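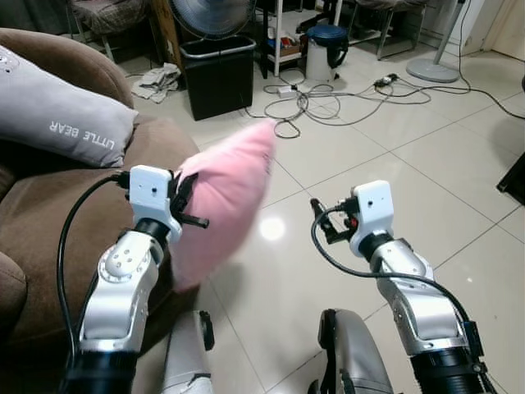
Stuck at the drowned bell tower in Prilla – do I need the second lantern?

Posted in: Puzzles and Progress Help (spoilers allowed)

mossy_kettle wrote:
Hi all, long-time reader and very occasional poster. I picked up Prilla in the October sale after my sister wouldn't stop talking about it, and I have been having the loveliest time with it, right up until the bell tower. I've drained the lower hall, I've got the rope and the tuning fork, and I can get up to the landing where the two big wheels are. The left wheel turns and the right one just groans at me. I've been back and forth so many times that I know every crab in that stairwell personally.

My question is whether I was supposed to buy the second lantern from the merchant at Brakberg before coming up here. It costs 3,000 shells and I have 1,895, and the thought of going back to dive for the rest makes me want to lie down for a bit. Is the right wheel a light puzzle? Or am I missing something silly?

tidewrack27 wrote:
Oh, I remember that landing well, and you have my sympathy! You don't need the second lantern. I finished the whole tower without it and only bought it much later, when I was cleaning up the side rooms. What you want is the tuning fork. Strike it while standing on the cracked tile between the wheels, wait for the low note to come back to you from below, and then turn the left wheel two clicks. Two, and then stop. The right wheel should loosen up after that.

If it still groans, go down one floor and check the sluice gate. It has a habit of closing itself if you saved and quit after draining the hall.

old_pelican wrote:
I'm going to gently disagree with tidewrack here, with love. You can do the tower without the lantern, sure, but I think it's a much worse time. The room above the wheels is nearly pitch black with one lantern, and there's an eel in there that will knock you all the way back to the stairwell if you brush against it. I fell something like a dozen times before I gave up and went for the shells. With both lanterns lit the eel won't come out of its hole at all.

So the honest answer to "do I need it" is no, but if you're already tired and cranky with the tower, I would go and get it. The kelp beds south of Brakberg fill back up every time you sleep, and you can make the difference in an evening with something nice on in the background.

tidewrack27 wrote:
See, I liked the eel! It's the only scary thing in that whole stretch, and the game gets very cozy otherwise. You can hear it breathing on the left before it comes out, so if you play with headphones and hug the right wall you'll be okay. I'd be sorry for somebody to skip that just because the room is dark. The dark is kind of the point of it.

old_pelican wrote:
That's fine for you, but I'm a bit deaf on one side and "listen for the eel" doesn't do much for me. I wish they'd put in a little ripple on the screen or something. There is a sound captions option in the menu, but last I looked it only covered the bells and the merchant.

tidewrack27 wrote:
Ah, I hadn't thought about that, and I'm sorry. You're right, that changes things quite a bit. Lantern it is, in that case.

quillfish wrote:
Chiming in because I did the tower just last night. The sluice gate was my trouble too, and it took me forever to work out why the fork wasn't doing anything. The gate has to be all the way open, so that the chain hangs slack. If the chain is tight it's only half open, even though the water looks exactly the same. I had made a cup of tea, drunk it, and made another one before I noticed the chain.

Also, for anybody on the older version, the Briltard patch moved the cracked tile a little. It used to be right up against the left wheel, and a lot of the written guides still say so. Quách's walkthrough is the one I'd trust, as it was redone after the patch and has a hand-drawn map of each floor.

mossy_kettle wrote:
You are all so kind, thank you. I went back and looked, and my chain was tight as anything. I'd been following one of the old guides as well, so I was standing on the wrong tile and hitting the fork with the gate half shut, which explains a great deal about my weekend. I haven't been up to the eel yet. I'm leaning toward old_pelican's way of doing things, partly since I don't mind the kelp beds and partly because I am a coward. 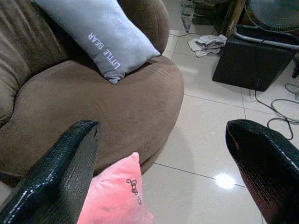
pondskater wrote:
Can you go back for the side rooms after you ring the bell, or does the tower flood again for good?

quillfish wrote:
The tower floods up to the landing and stays that way, but you can still get into the side rooms by swimming in through the broken window on the north side. You'll want a full tank of air. The only thing you can lose for good is the diary page in the lower hall, so pick that up before you ring the bell. It's on the shelf behind the barrels, and it doesn't sparkle the way the other pages do.

pondskater wrote:
Bless you, I'd walked right past it. I have 27 pages so far and I'd have been very grumpy to lose one to a shelf.

old_pelican wrote:
Whoever decided that page shouldn't sparkle owes me a whole second playthrough. I still think it's a mistake and they just never fixed it.

tidewrack27 wrote:
I always took it as deliberate! The page is the one where the bell keeper talks about hiding her things, so it makes sense to me that it would be hard to see. But I do know I'm forgiving about this game.

mossy_kettle wrote:
Popping back in to say I'm through! I got the lantern in the end, and the eel stayed put the entire time, and I said good evening to it on my way past. The bell was gorgeous, I had the volume right up for it and the dog left the room. I did remember the page. Now I'm out on the reef with a key shaped like a fish and no idea in the world where it goes, so I expect I'll be starting another thread before long – please nobody tell me yet, I'd like to have one more evening of swimming around with it first.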